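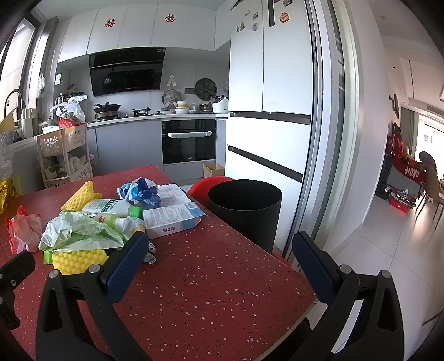

厨房台面去油渍：先别急着买清洁剂

网上教人清洁台面的文章，十篇里有八篇最后都会落到一瓶“神奇喷雾”上。我不太信。几年下来试过不少，便宜的贵的都有，大部分油渍靠温水、洗洁精和一点耐心就能处理。下面写的是我自己的做法，适用于人造石和花岗岩一类的硬台面，木台面请另找教程。

先弄清楚台面是什么材质

很多人跳过这一步。天然石材怕酸，白醋和柠檬汁会让抛光面发乌，而恰恰是这两样东西在各种“生活妙招”里出现得最多。人造石稍微耐受一些，但我也不建议拿醋泡。不确定的话，翻翻装修时的单据，或者在水槽背后不显眼的角落滴一滴要用的清洁液，等5分钟擦掉，看颜色有没有变化。

要准备的东西

普通洗洁精
食用小苏打
两块抹布，一湿一干
海绵，用软的那一面
一个喷壶，装700毫升温水

步骤

一、把台面上的东西挪开。隔着瓶瓶罐罐擦，等于只擦了路过的地方，瓶底那一圈油还在。

二、在喷壶里滴几滴洗洁精，摇匀。别多放，泡沫多不代表去油强，只代表后面要多过几遍清水。

三、喷上去，等一会儿再擦。急着擦是最常见的毛病，油还没松动，抹布只是把它推到别处。

四、灶台旁边的陈年油渍，用小苏打加少量水调成糊，薄薄敷一层，然后用海绵软面打圈。亮光台面不要用力，小苏打毕竟是粉末，说它“绝对不伤表面”的人大概没在侧光下看过自己的台面。

五、清水擦两遍，再用干布收掉水迹。深色台面尤其不能省，水一干，白印子比油还显眼。 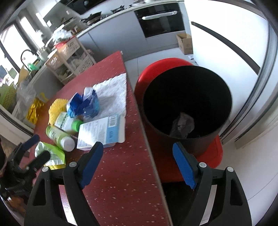 深红底带浅色斑点的台面

关于花纹台面，多说一句

卖台面的常说带斑点的“耐脏”。我的理解是，脏了不容易看出来，这和耐脏是两回事。判断干不干净，用手背贴着台面滑过去，发涩发黏的地方就是还有油。晚上关掉顶灯，拿手机电筒贴着台面斜照，也很管用。

那些专用清洁剂到底值不值

我买过Dorside的台面喷雾和Wekton的去油膏。前者香味很重，效果和洗洁精水差不多；后者对付油烟机下沿的硬油确实快一点，用在台面上则没看出区别。论坛上有个帖子把Grulirmont的养护蜡夸得很厉害，我点进去时有3,568次浏览，可是通篇没有一张使用前后的对比。也许真的好，我没买，不评价。

如果非要买，看清标签上有没有写适用材质，有没有写是否需要冲净。两样都没写的，再便宜也放回去。

多久做一次

做完饭顺手擦一遍，每次用不了多久。小苏打那一步我一个月做一次，一般放在星期四晚上，全套下来大约30分钟。至于“每天消毒台面”的说法，处理过生肉的地方应该认真洗，其余的我看不出有什么必要。

还擦不掉怎么办

先确认那是油。渗进石材里的酱油、茶渍，还有热锅留下的烫痕，都不是去油能解决的，反复搓只会把周围磨花。渗色可以找做石材护理的师傅看看，先问价，再问保不保证效果，答得含糊的就换一家。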